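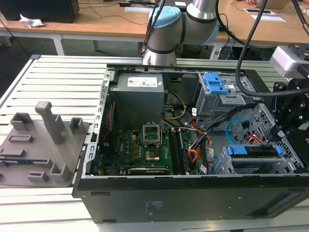
Workshop Tips: Sharing a Teardown Bench With an Automated Arm

December 26, 2019
By Divya Salian
4 min read
Filed under: Workplace Tips, Repair and Refurbishing

The refurbishing shop at Gorkis introduced its first automated arm in April. The arm removes memory modules and drive caddies from retired desktop computers. Staff members continue to open the cases, sort the parts, and decide which machines are worth repairing. The following recommendations were gathered from technicians and supervisors during the first months of operation, and are offered to other shops preparing for a similar change.

Preparing the computer

Disconnect the power cord and hold the power button down for several seconds before the side panel comes off. Lay the tower on its side with the open face up. A slatted metal table is well suited to this purpose, as clamps and stops can be fixed in the slots and the case returned to the same position each time.

Tuck loose wiring away from the area where the arm will travel. Drive cables and power bundles tend to cross the middle of a case, and a cable that a person would brush aside without thinking may stop an automated job. Two reusable ties per machine are normally sufficient. Do not pull a harness tight against the board.

If the processor has already been taken out, treat the open socket with particular care. Tools and screws should not be passed over it. A single bent contact can make a good board unfit for resale.

Keeping the bench in order

Fixtures that hold small parts should stay beside the computer and should not be moved during a shift. At Gorkis, the outline of each fixture is marked on the table with tape. Printed fixtures wear at the pegs and should be checked weekly. A worn one is replaced, and the old one is discarded the same day so that it does not find its way back into use.

Paper, tissues, and drinks belong on a separate table. Spare adapters should be coiled and labeled. Computers waiting for attention may be stored under a side table, provided that no cords hang where a foot could catch them.

Hands stay outside the marked area while the arm is under power. This rule applies to supervisors and visitors as well as to technicians.

What changes for the staff

The shop processed 524 desktop computers between the arrival of the arm and the end of the autumn quarter. No positions were removed during that time, but the work within those positions changed considerably. Technicians now spend less of the day bent over open cases and more of it on inspection, testing, and records. Some have welcomed this. Others have said that they miss the handwork, and management has agreed that every technician will keep a share of manual teardown.

"I was worried that I would become the person who watches the machine," said Sunee Suksawat, a senior technician. "I asked for the fault-finding work, and I was given it. I would advise others to ask early."

Training should take place during paid hours and before the equipment goes into service. Gorkis scheduled 60 minutes per person, which proved too short. A second session was added, covering stops, restarts, and the clearing of a stuck part. Employees who work evenings should receive the same sessions as those who work days.

Recording problems

Keep a written log at the bench. Enter the model of the computer, the part being removed, and what the operator did next. The log is to be used for improving the process and should not be used to rate individual workers. This point should be stated in writing at the front of the book.

Rotation between the automated bench and the manual benches takes place every 2 hours. Requests for a different rotation may be made to the shift supervisor.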